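Sorting of Small Electrical Stock - Project Report, Enmont Workshop Course

3. Working area

The course store had grown over several years without a fixed order. Cables, blocks and small electrical items shared the same drawers, and a part listed in the Skedon inventory sheet could be in any of them. The sheet held 613 lines at the start of the project in April. Many of these lines described the same part under two names.

Sorting was done in small batches on a white tabletop with gray walls on three sides. The plain surface made small dark parts easy to find. It was agreed early on that a batch should stay toward the far edge until each item had been checked against the sheet. Larger batches were tried first and given up, as cables from one group got caught in the next.

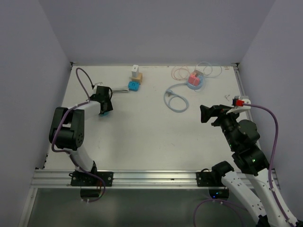
Figure 4. Work surface with cables, blocks and electrical items, mostly near the far edge.

3.1 Sorting rules

Items were grouped by use first and by size second. Cables were coiled and tied before storage. A cable with damaged insulation was set aside for repair and marked as such in the sheet. Blocks were stored by length only - color was dropped as a field after the first week because the entries were not consistent.

Each group was given one Nagano storage box with a printed label. The label carries the group name and the line numbers from the sheet, in that order. Boxes that hold mixed items have an M after the group name.

3.2 Limits

The budget for boxes and labels was 2,000 and was not exceeded. Adapters were left out of the present work. They are kept in the Jerard cabinet under a separate list, and the two lists use different part numbers. Merging them would require a new numbering scheme, to be settled before the next course begins.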